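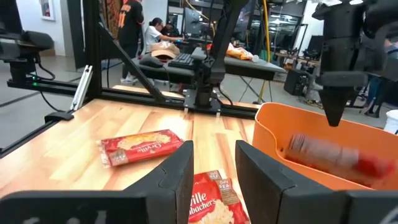 M. Pruker
Gallery editor, Voscombe Film Club

Popcorn and the orange bin

Gallery: Getting ready for film night
Posted February 26, 2018

The snack table is set up before every screening at the Prullance Hall. Most of what goes on sale comes in packets, and the packets are sorted into plastic bins before the doors open. This page covers the popcorn. Drinks and sweets have their own pages, and the full gallery can be reached from the menu.

1. Popcorn, table and bin
Two red packages of Orville Redenbacher's on the wooden tabletop, and another red popcorn package inside the orange bin. The package at the front has a small "REAL" badge near the top and white popped kernels lower down.

Notes on the popcorn

We went over to bins in January. Before that the packets were stacked on the end of the counter, and they slid about whenever anyone leaned on it. A bin can be filled at the back of the hall and carried through in one go. The one used for popcorn has a curved cutout along one edge, so you can reach in without lifting the packets over the rim.

Packets go in flat where they will fit. Once the bottom is covered, the next layer goes on top, facing the same way. We stop at the level of the rim. A bin filled higher than that won't go under the shelf in the store cupboard, and the top layer tends to end up on the floor of the corridor.

Check the sealed edge of each packet before it goes in. Anything torn or open is put to one side and is not sold. Torn packets are written down on the stock sheet, which hangs on the inside of the cupboard door.

Popcorn is kept apart from the crisps. They were mixed for the first few screenings of the season and it slowed the queue down a good deal. Crisps now go in the deep box and chocolate in the tin with the lid.

How much we get through

The hall seats 65. On an ordinary night we fill two bins and bring back part of the second. For the Cuesta double bill we sold out before the first film had started, and a third bin had to be made up during the trailers. Sales of all snacks for the season so far stand at 211 packets, not counting drinks.

Left-over packets stay in the bin and go back in the cupboard with it. At the next screening they are moved to the top, so that the older ones are sold first. Dates are checked when the cupboard is opened up, and anything past its date comes out.

Setting up and clearing away

Snack helpers are asked to be at the side door an hour before the film. The table needs wiping down before any packets are put on it, and again at the end. Please use the cloths from the kitchen drawer. The blue spray leaves marks on wood and should only be used on the counter.

The cash tin is handed over at the interval. Snacks are not sold during the second half, apart from double bills, when the table stays open between films and shuts 10 minutes before the second one begins.

Empty bins should be rinsed, dried and stacked by the sink. Please don't put them back in the cupboard damp.

Using this picture

Members may use pictures from the gallery in the newsletter or on posters for the hall. Please credit Voscombe Film Club. Larger copies can be requested through the contact form.

Back to gallery
Next page: Drinks
Film night dates
Contact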